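Print this article | E-mail this article

March. Yasaman Najafi, Jarmo Vuorinen and Soledad Bustamante

4. What the arm cost once we had paid for it

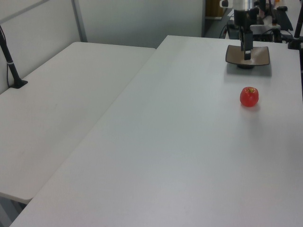 Figure 4. Tabletop cell at Braltimow: arm, gripper, plate and apple.

The purchase price of an arm is the most carefully studied number in any laboratory budget and, in our experience, the least useful. Ours had been argued over for a whole spring. The quotations from Molteck and Fikness were compared line by line, and a discount was won on the gripper that gave everyone a good deal of pleasure. The form then went upstairs with one row for "robot" and one for "sundries". This section concerns the second row.

4.1 Sundries

We went back through the orders for the first 18 months of the cell and sorted every item by whether it had appeared in the original plan. Tables had not. The plan assumed that the arm would stand on something, and left the matter there. The benches already in the building flexed when the arm stopped quickly, which the arm does often, and two tables had to be bought. Clamps, poles and bases for the cameras came next, followed by cable, followed by longer cable.

The objects to be picked up were the cheapest part of the exercise by a wide margin. An apple and a plate will keep a pick-and-place study busy for months, and their combined cost did not trouble the finance office except that it had no code for fruit. Iida Koskela eventually got them through as "consumables, optical", and we see no need to reopen the question.

4.2 Spare parts

Fingers wear out. The supplier's literature gives a service life for the gripper as a whole and is silent on the fingers, in the way that car brochures are silent on tyres. We had budgeted for one spare set at 279 euros. By the end of the period we had bought four more, and the price had risen to 388 euros a set, apparently in recognition of our loyalty. A third party, Parsa, offered a compatible set for less. It fitted after some filing.

Our advice to groups writing a first proposal is to price the parts that touch things separately from the parts that do not, and to ask for the price of both in writing for the length of the grant. Molteck agreed to this when asked. We had not asked.

4.3 People and hours

The plan allowed 400 hours of staff time for setting up, a figure taken from an earlier proposal by one of the present authors, who cannot now remember where he got it. The hours were gone before the first full run of trials. Most went on calibration, on moving the poles, and on calibrating again after the poles had been moved. Parviz Heydari kept a log of these adjustments, and we are grateful to him both for the log and for leaving out his remarks.

Setting-up time did fall with practice. When the second cell was planned, we used the hours in the log instead of those in the old proposal, and the request was cut by a third on the grounds that it seemed high compared with the first one. The missing third was later found under "training". Section 5 sets out the budget template we now use, in which the sundries row has been replaced by a page and a half.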